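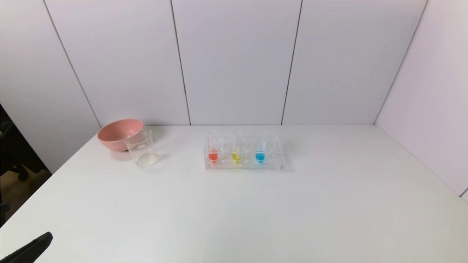

Test tube rack with three tubes, a clear beaker and a pink bowl on a white table.

A test tube rack is a stand that keeps test tubes upright, and I'll admit I'm fonder of them than is reasonable. Test tubes have rounded bottoms, so without a rack they just roll off and you're mopping (ask me about the blue dye, or better yet don't).

Most racks come in wood, coated wire or plastic. I like the clear acrylic kind, a see-through block with a row of holes along the top, and you can check the level in every tube without lifting a thing! Red-orange, yellow and blue liquids look great in one, too. Leave a few empty slots between tubes if you have the room. My fingers are big and I knock the neighbors otherwise.

The Drekarus rack I learned on had eight holes and was made of beech, and Lech Bednarek, who taught our July evening class, had penciled numbers under each one. They'd mostly rubbed off by the time I got there. Sekard later sold a plastic version that I found a little light for tall tubes.

Beakers are a different animal. They have flat bottoms, stand up by themselves and hold a lot more, so I use one for rinse water or for mixing a color before I pour it out into tubes. The marks on the side are only a rough guide, and for anything fussy I'd grab a graduated cylinder. A plain plastic bowl works fine for dirty droppers.

Wash acrylic racks in lukewarm water with a bit of dish soap. Alcohol can leave fine cracks around the holes, and those don't polish out.

Related articles
Beaker
Graduated cylinder
Dropper
Food coloring
Dondeo tube brush
Wash bottle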